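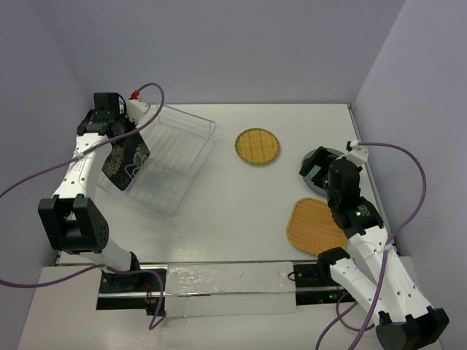 4. Teaching the cloth job on your Ollow pair

1. Power up both arms and wait for the green light on the right wrist. Mine takes a little while, so I put the kettle on!

2. Set the speed to 400 in the Vonari menu. You can go up to 2,000, but please don't yet.

3. Guide the left gripper to the cloth, close it and press Save.

4. Move it over the rack, then save again.

Note: I leave the right arm parked while I teach the left (less to watch).

Caution: keep the purple cables slack, and your fingers well away from the jaws.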